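Keeping a White Worktop Clear: Surface Care and Small-Item Storage

A smooth white tabletop shows every mark, and light scratches catch dust and ink. The notes below cover routine cleaning, stain removal and the control of small items that tend to collect on a work surface. They apply to laminate, melamine and painted tops. Oiled or waxed wood needs a different treatment.

Routine cleaning

Remove dust dry before applying any liquid. Grit pushed around under a damp cloth is the usual source of fine scratches. Use a microfiber cloth folded in quarters and turn it to a fresh face after each pass. Follow with a second cloth dampened in warm water and a few drops of dish soap, then a third with plain water. Dry immediately. Soap left to dry on white melamine leaves a gray film that looks like wear.

Melamine foam sponges are abrasive, comparable to very fine sandpaper at 2,000 grit or above. On a gloss top they leave a dull patch. Keep them for matte surfaces and use light pressure.

Stains

Ballpoint ink: isopropyl alcohol on a cotton swab, worked from the outside of the mark inward. Test painted tops first in a hidden spot, as alcohol softens some paints.

Coffee and tea: baking soda and water mixed to a paste, left for 6 minutes, wiped off without scrubbing.

Chewing gum: harden it with ice cubes in a plastic bag, then lift with the edge of an old plastic card held nearly flat. Do not use a metal scraper. Residue comes off with a drop of cooking oil, followed by dish soap.

Adhesive from labels: warm with a hair dryer on low and roll off with a fingertip. Finish with the same oil and soap treatment.

Small items

Most of what sits on a worktop belongs in a pocket, a bag or a drawer. Sort by frequency of use. Items handled daily may stay out, at the back, provided they stand upright on a small footprint. Everything else goes into the top drawer in shallow trays.

A gum container with a flip-top lid, such as the black 5 box, stands upright by itself and can stay out. Loose sticks and blister packs cannot, and go in a tray.
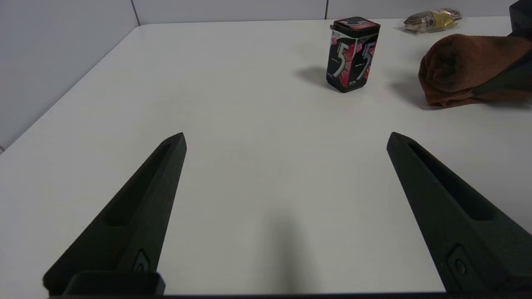

Gitau Sang objects to leaving anything out at all. In his workshop in Udville the rule is a bare top at the end of the day, gum and pens included, and he says wiping takes half as long when there is nothing to lift.

That rule works where drawer space is adequate. Where it is not, limit standing items to one strip along the rear edge and wipe beneath them every Sunday.

Reusing empty containers

Rigid flip-top boxes are suitable for dry parts: screws, picture hooks, fuses, rubber bands. Wash in lukewarm water with dish soap, leave open overnight and check for odor before filling. Mint scent persists in plastic. A spoonful of baking soda left in the closed box for two days reduces it.

Label the lid if the box goes in a drawer, the side if it goes on a shelf. Do not store medicines, batteries or liquids in former candy or gum packaging, and keep reused boxes away from any that still hold gum.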